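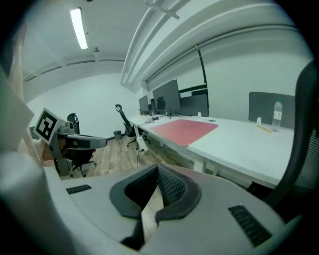
Ticket opened 2024-05-25. Wireless clients in the Hasunell office drop off the network for up to 4 minutes and then rejoin without a password prompt. Wired clients are unaffected. The access point is a Volla ceiling unit on firmware 371. The office has a wooden floor, so the spare cable run cannot go under carpet tile as it did at the Söderlund site. Any new drop has to come down the wall.

**Symptoms**

- Laptops show full signal, then "no internet."
- Phones drop at the same moment.
- Pings to the gateway fail; pings between two wireless clients still work.

**Step 1.** Restarted the access point. Drops came back within the hour.

**Step 2.** Moved the access point to a different switch port and replaced the patch cable. No change.

**Step 3.** Pulled the switch log. The port stays up during a drop, so power and link are fine. The log shows the gateway address moving between port 2 and the access point port.

**Step 4.** Searched for a second device answering for the gateway. Found a Wandetti range extender on the wireless side, set to a fixed address identical to the gateway. It had been reset to defaults at some point and joined again with the stored key.

**Step 5.** Switched the extender off. Ran a continuous ping from a laptop, 400 packets, no loss. Repeated with a phone on a call. No drop.

**Cause:** duplicate IP address on the office network.

**Fix:** extender removed from service. Gateway address locked to its switch port. Wireless key changed.

**Open items**

- Printer needs the new key entered by hand. The menu is under Setup > Network > Advanced.
- Update the address sheet; it still lists the old gateway.
- Firmware left at 371. Release notes for the next version mention a roaming fix that does not apply to a single access point.

Status: monitoring. Reopen if drops return.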